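Building a pair of hand-held grippers, part 3: pads, cubes and a first go on the floor

By Stela Neagu

If you've followed along since November you should have two printed shells, two working triggers and a fair bit of filament dust on your jumper. This is my favourite part of the build! We fit the finger pads, put the marker cubes on, and get both hands moving over something messy enough to be worth practising on. At Rindon we use a metal basket with odds and ends in it, parked on the concrete wherever there's room. 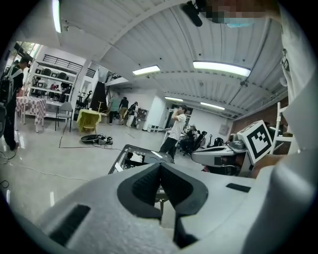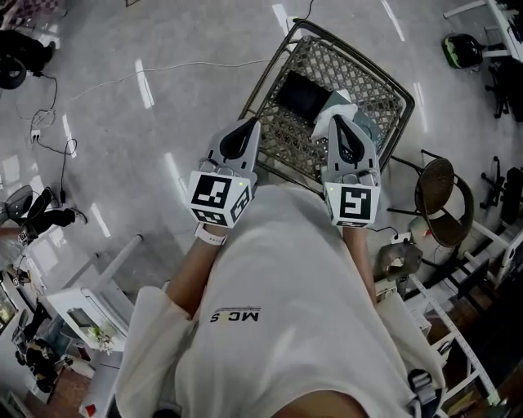

What you need

Two shells from part 2, trigger and camera mount already in
Four finger pads, cast or printed in something black and grippy
Two marker cubes, 60 mm a side
Printed marker sheets, matte paper, one set per cube
Glue stick, fine sandpaper, a 2.5 mm hex key
Two 2000 mAh packs, charged

Step 1. Fit the finger pads

Scuff the back of each pad before it goes on. Press it into its finger from the tip towards the palm, then squeeze the trigger slowly and watch the two pads come together. They should make an even V with a thin gap at the bottom. If one side lands first, back off the screw on that side by a quarter turn and try again. Mine took five goes on the left hand and one on the right, and I have no idea why.

Fully open, my fingers span 123 mm. Kwabena Ansah built his from the same files and got a bit less, so measure your own and write it on the shell in pencil. You'll want it for the settings file later.

Step 2. Cover the cubes

Cut the markers out with a white border left on. Keep that border! The tracker looks for the black square against the white, and I trimmed my first set right to the edge and then spent a whole evening blaming the software. Glue stick is better than liquid glue, which wrinkles the paper.

Every face gets a different marker, and the left and right cubes must not share any. Note down which number went on which face as you do it.

Step 3. Mount them

Each cube sits at the base of its gripper, flat to the bracket. Do the screws up evenly and then give the cube a proper wiggle. Any play at all and your position readings will wander. Nhyira Ofori adds a dab of thread lock, and I've started copying her.

With the cube and battery on, one of my grippers weighs 749 g. That's fine for ten minutes and noticeable after half an hour, so take breaks.

Step 4. Try both hands together

Put your basket or tray at a comfortable reach and run the cables off to one side, away from your feet. Then start Tutik, pick the two-hand profile and hold still until both cubes show as found.

Start with something soft, like a scrunched-up cloth or bag. Soft things forgive a crooked grip. Bring one gripper in from each side - elbows loose, wrists fairly straight - and close slowly. After that try a small box, which is harder, as the pads like to slide off the corners.

If a cube drops out

Check for glare first. Shiny floors and overhead tubes are a rotten combination, and tilting your wrist a little often brings the marker back. If it doesn't, look for a lifted paper corner.

Part 4 covers calibration, and Wumpini Amegashie has promised me her script for it. Post your pad measurements in the comments, especially if you've used a different rubber!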